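Subject: Re: [studio-share] wall behind the rail, and who has the melamine sponges

Hi all,

Sorry for the slow answer, I was up at my sister's all week and only got to the list tonight. Paloma wrote:

> On Sun 10 April, Paloma Kincaid wrote:
>
> Has anyone tried to get the marks off the white wall by the gray panel in
> the back room? I went at it with dish soap and a rag and I swear it looks
> the same. I don't want to scrub through the paint. Also is the scratch new
> or was it there when we moved in? Ashwin thinks it was there. If we have to
> repaint, I have most of a can left over from January but no idea if the
> white matches.
>
> Paloma

OK so, yes, I've had a go at that wall too, and no, dish soap did nothing for me either! What did help at my old place (same kind of matte paint, shows everything) was one of those white melamine sponges, barely damp, and hardly any pressure. You do have to be careful because they'll leave a shiny patch on matte if you get enthusiastic. I did exactly that in our hallway at Tromgate and had to look at it for 11 months. So start down low, where the rail hides the worst of your mistakes, and let it dry before you decide if you like it.

The blotches higher up I'd honestly leave for last. They're faint and I only notice them when I'm already in a bad mood about the wall. It's the grubby strip along the bottom that bugs me, the little specks and scuffs just over the metal rail. An old toothbrush is good for that, and a dry one first, so you're not making mud. Then run a rag along the channel in the rail, since whatever you knock loose is going straight in there.

On the scratch, I'm with Ashwin, I think it came with the room. I can't prove it though. Areti might have move-in pictures? Areti, if you're reading, could you check?
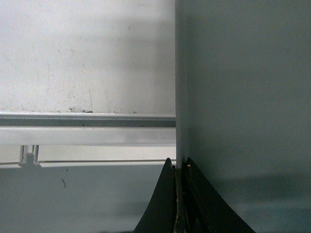

Back room wall with the rail and the white bar under it. The thin dark line is the scratch.

You can't sponge a scratch out, obviously. If it catches your fingernail it wants a tiny dab of filler, and then a dab of Paloma's paint with a small brush, feathered out. Please try the paint on a bit of card first and hold it up in daylight! Whites are sneaky, and I'd rather live with a hairline than a bright blob.

Two more things while I'm on the subject. The white bar is plastic and glossy so keep the sponge off it, plain water and a soft cloth is plenty. And whoever does the wall, wipe the gray surface underneath when you're done, it shows every little hair.

I can do Thursday after 7 if somebody wants company. Abdelghani, do you still have the sponges from the kitchen job, or did we use them all up?

Adanech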